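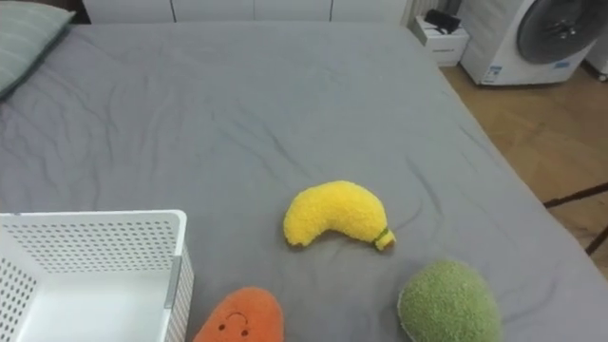 Grant reports > Equipment planning

Trumelow Home Robotics: progress report, June

The bedroom setup at the Dirnby apartment is in use. The current task is clearing soft toys off the bed and into a white plastic basket. The plush banana, with its curly yellow surface, is part of the set, and so are the orange and green toys. We recorded 114 attempts this period on the gray fitted sheet.

Equipment spending to date is $3,603. That covers the head camera mount, spare batteries and the toys and bedding. The second arm is not in this figure. We have quotes from Antal and Plelden, and both include delivery. Plelden costs more but has the shorter lead time, around 24 working days.

We plan to order from Antal unless the delivery date slips again - it has moved once already. The gripper pads wear faster than we budgeted for, so we ask to move the unspent travel money to spare parts. No change to the total is needed.

Still open:
Storage for three charging units
Insurance for the second arm
Washing plan for sheets and toys

The next report will include the final quote and a revised parts list.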